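Flellia Overnight Oat and Pudding Jars: review

Posted 12/8/22
Filed under: Breakfast, Kitchen kit

I make breakfast the night before on most weekdays. Usually it is oats, sometimes chia, now and then a bircher with grated apple. For years I used old jam jars, and they work, but the necks are narrow and you end up with yoghurt on your knuckles. The Flellia set is a pack of 6 glass jars with wide necks, screw lids and a spoon that clips to the side of each one. I bought mine from Asell and paid full price.

What you get

The jars come packed in a cardboard tray with dividers. None of mine were chipped. Each holds up to 200 ml if you fill it to the shoulder, so they are on the small side. The lids are white plastic with a removable seal, and the spoons are stainless steel with a short handle. There is a leaflet with a few recipes. I tried the mango one and it was too sweet for me.

Filling and mixing

The wide neck is the reason to buy these. A normal dessert spoon goes all the way in and reaches the bottom edge, so you can stir chia properly and break up the lumps. With a narrow jar I always had a clump left at the base. I stir once when the milk goes in, wait ten minutes, stir again and put the lid on.

My usual mix is two tablespoons of chia, oat milk to just under the shoulder, a little orange zest and half a teaspoon of vanilla. It sets well overnight. Oats need more room as they swell, so I fill the jar only two thirds of the way, and for me that is not quite enough breakfast. My daughter finds it plenty. If you have a big appetite you will want two jars or a different product.

Lids and leaks

I filled one with water, laid it on its side in the sink and left it for an hour. It stayed dry on the outside. With pudding in it, I have carried a jar to work in a rucksack many times and had one small leak, when I hadn't pushed the seal back in evenly after washing. Check the seal before you screw the lid down.

The seals hold on to smells. Mine picked up peanut butter in the first week and it took a soak in bicarbonate of soda to shift it.

The spoon

The clip is a plastic ring that sits round the neck. It grips well when new. After two months, two of the six have gone slack and the spoon drops off if you pick the jar up quickly. The spoon itself is fine, though the handle is short and your fingers get close to the rim by the time you reach the last of the pudding. At the weekend I take my jar back to bed with a proper teaspoon from the drawer.

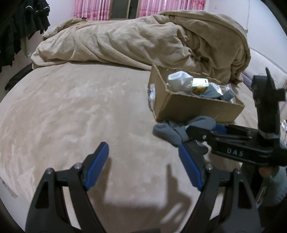

Weekend breakfast spot, blanket pushed up to the window end.

Washing up

Jars and spoons can go in the dishwasher. The lids can go on the top rack, but I do them by hand, with the seal taken out. Dried chia sticks to glass like glue, so rinse the jar as soon as you have finished or leave it full of water. A bottle brush isn't needed, as an ordinary sponge fits inside.

The measuring lines are printed on the outside and have started to fade on the jars I use most. I don't measure any more so it doesn't bother me much.

Compared with others

I have also used the Jandance tubs, which are plastic and bigger. They are lighter to carry and hold a full portion of oats, but they stain with berries and the lids are stiff. The Ghaffari jars are glass with a clip top and look nicer on the table. They leaked in my bag twice, so I keep them for the fridge and for nuts and seeds.

If you mainly eat chia pudding or yoghurt pots, Flellia is the best of the three. For oats I would go for the Jandance.

Good points

Wide neck, easy to stir and clean
Lids seal well
Size is right for chia, mousse and children's portions

Bad points

Too small for a full bowl of oats
Spoon clips go slack
Seals pick up strong smells
No spare seals in the box

Score: 69 out of 100. It would be higher with a better clip.

Comments

Jae-in Kang: Do they go in the freezer? I make a batch of berry compote in October and like to freeze it in single portions.

Reply: The leaflet says no, so I haven't tried. I use the Jandance tubs for freezing and move the compote over once it has thawed. It keeps for three days in the fridge.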